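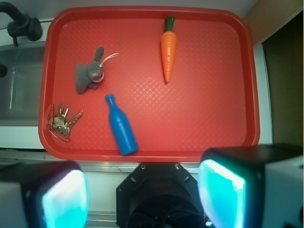

Shafiq Munasinghe would like everyone to slow down about the bitterns. One booming call recorded at 5 in the morning, he says, is a bird passing through, and it will take more than that before he uses the word "return."

The Lornport Bird Trust shares his doubts. Reports this April that bitterns are nesting again in Hemmont Marsh have spread quickly, helped along by a tourism flyer promising visitors "a near-certain sighting." The trust did not write that flyer and does not stand behind it. Most people who walk the marsh will see reeds.

What the trust can confirm is modest. Its recorders picked up calls on the north side of the marsh, near the Lokgate sluice. Of 90 clips sent in by the public, most were bullfrogs, and a few were trucks on the Torvik road. No nest has been found. No young birds have been seen.

"I'd love to be wrong," said Hongjun Jin, who runs the recorders. "But we had the same excitement over the rails, and then we had a parking lot full of cars and no rails."

The trust is also wary of the claim that 700 acres of new reed bed brought the birds in. The reeds were planted only two years ago and are still thin in places – hardly the thick cover a bittern likes.

Listening will go on through the summer. The north path stays closed until it ends, and dogs must be leashed on the south loop. Recordings can be dropped off at the Lornport office any morning. Please note the time and place on each one.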